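Keeping Drawers and Cabinet Doors Running Smoothly
By Uliana Kushnir
Updated January 2020

Most sticking drawers need cleaning before they need repair. Crumbs, pet hair and old grease collect on the runners, and the drawer starts to drag a little more each month until somebody gives it a hard pull and the front comes loose.

Empty the drawer and take it out completely. Metal slides usually have a small lever on each side; press both and pull straight toward you. Older wooden drawers lift up at the front and come free.

Vacuum the inside of the cabinet with the crevice tool, then wipe the slides with a rag and a little dish soap in warm water. Let everything dry. An old toothbrush gets into the corners of the track.

For wooden runners, rub a plain white candle along the edges that touch. Do both the drawer and the frame. Bar soap works in a pinch but it draws moisture, and in a humid house the drawer will swell again by summer. Do not use cooking oil on anything. It turns gummy and smells.

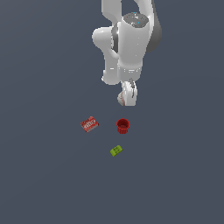
Metal slides want a dry silicone or PTFE spray, used sparingly. Put a piece of cardboard behind the slide so the spray does not end up on the cabinet wall. Open and close the drawer several times, then wipe off whatever has squeezed out.

If the drawer still rubs after that, look at the screws. The ones at the back work loose first. Tighten them by hand -- a power driver will strip particleboard in a second. For a hole that is already stripped, dip a wooden toothpick or two in wood glue, push them in, snap them off flush and let the glue set overnight before you put the screw back.

Cabinet doors that hang crooked are quicker to fix. On a cup hinge, the screw nearest the door edge usually moves the door left and right, and the one farther back moves it in and out. Turn a quarter turn, close the door, look, and turn again. Work on one hinge at a time.

Squeaky hinges get one drop of light machine oil at the pin. Wipe off the extra or it will collect dust.

I do the kitchen drawers every December, before the baking pans come out, and the workshop ones whenever they start to complain. The cutlery drawer is always the worst. A liner cut to size keeps most of the crumbs off the slides, and it can be shaken out over the sink.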